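My job title changed in April and it took me until last Saturday to explain the new one to my mother

So I still work at Pinico, same parking lot, same bad coffee, but I don't fold laundry for customers anymore. I fold laundry for a robot. More precisely I fold it the way a robot would have to, with a gripper in each hand, and everything I do gets recorded so that the machine can learn from it. My mother's response was "so they pay you to fold things slower?" and, well, yes. Much slower! 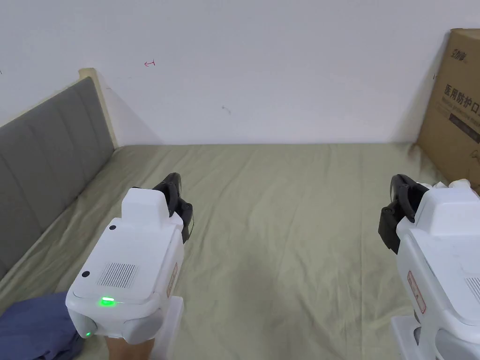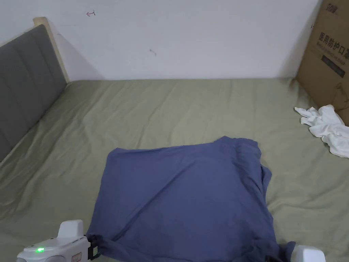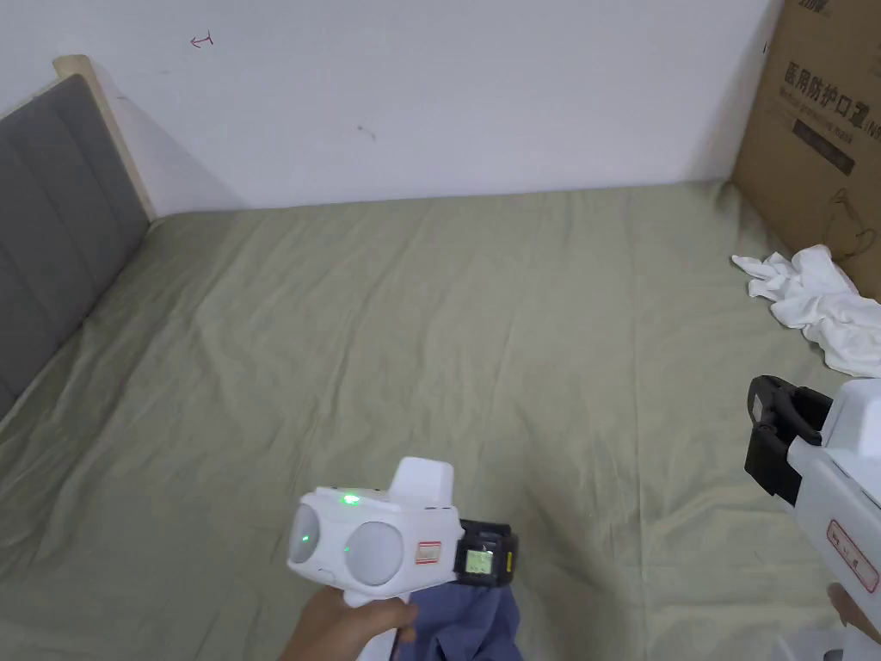

I should back up a bit for anyone who found this blog through the bread posts. Pinico does wash-and-fold for people who can't or don't want to do it themselves, plus contract work for guest houses. I was on the folding tables at the Cesham shop for years. I'm fast. I was never the fastest, but I could hold a conversation, keep an eye on the door and get through a bag of kids' clothes without looking down, and I was a little proud of that (okay, a lot proud).

Then management signed up with Brabec, which is the outfit building the folding machine, and there was a meeting. You know the kind of meeting. Sandwiches had been ordered. Whenever there are sandwiches somebody is going to tell you things are changing. The short version was that the machine needed examples from people who know cloth, and did any of us want to be those people? Same pay for the first stretch, then a small bump if you stuck with it.

I said yes mostly out of nosiness. My wrists were also getting sore, but I didn't bring that up with the sandwiches sitting there.

What the job is like: you hold the two grippers, you close the fingers on a corner, you lift, you lay it over, you let go. Then you shake the thing out and start again. The target is 100 good folds in a shift, and a good fold means no dropped corner, no grabbing the bed sheet along with the garment (I did this constantly the first week, I basically stripped the bed by accident), and no long pauses where you stand there thinking about dinner. If you mess up, you say so and the take gets flagged. I was embarrassed about flagging mine until I found out that everybody flags plenty.

The part I didn't expect is how dumb my hands felt. When you fold a shirt you do maybe a dozen things you have no idea you're doing. You pinch and roll to find out if you've got one layer or two. You smooth with the side of your palm. You use your pinky for something, I still couldn't tell you what, but when it's wrapped around a handle you sure do miss it. With the grippers all of that is gone and you have to plan. Where do I grab? How far from the corner? If I pull both sides toward me at once, does the far edge come along or does it bunch up on itself? (It bunches up.)

And soft stuff is the worst. Jeans are a dream, jeans practically want to be folded. A thin, slippery blouse on the other hand is like trying to pick up soup.

Since somebody will ask: are people losing their jobs? I don't know yet, and I'm suspicious of anyone who tells me they do. At Cesham, so far, the number of people in the building is the same. What's different is what we do all day. Two of us are on the grippers, and the others at the tables are picking up the bags we used to do, and they were pretty sore about it in the beginning. I would have been too. There was a stretch where lunch was quiet in a way it had never been before. The schedule got fixed after some complaining, and we rotate now if anyone wants to, which has helped a lot. One coworker tried the grippers for a morning, put them down and said she would rather fold a thousand fitted sheets. Fair enough.

The Celtham shop is a different story. They're supposed to get the first machine when it's ready, and folks over there are nervous, and I get calls from them. They want to know what it can do and I have to tell them I've never seen it do anything. I only see my end. I hear it's okay with towels. I hear it gets confused when a sleeve is inside out, and I'd like to point out that so does my husband.

I do go back and forth on it. Some evenings I drive home thinking that I'm teaching the thing that'll take my table, and I'm doing it carefully, too, because I can't stand a sloppy fold even when it's for a robot. Other evenings I think about my wrists, and about the big guest house orders in summer when we're all in there until nine at night with the fans on, and I think please, take the pillowcases, take every last one of them.

What bugs me more than the machine is how little we get asked. We've got opinions! We know which items come in inside out, we know that people leave tissues in pockets, we know that a customer will forgive a wrinkle but won't forgive getting somebody else's sock. I wrote some of this down and sent it up the line, and I did get a nice email back, and after that a second one asking if I could make it shorter. I have not made it shorter.

We wrapped up the first batch at the end of the month, 3,000 folds between the two of us, and we got a cake for it. It was a sheet cake, and yes, every single person in the break room made the joke. The next batch is supposed to be pants and pajamas, and I've already asked for a higher bed or something to stand at, since leaning over a mattress for hours is murder on the lower back. They said they'd look into it. I'm going to ask again on my next shift, and if the answer is still "looking into it" I'm bringing in the old ironing board from my garage and working on that.

Bread post next time, the rye finally rose.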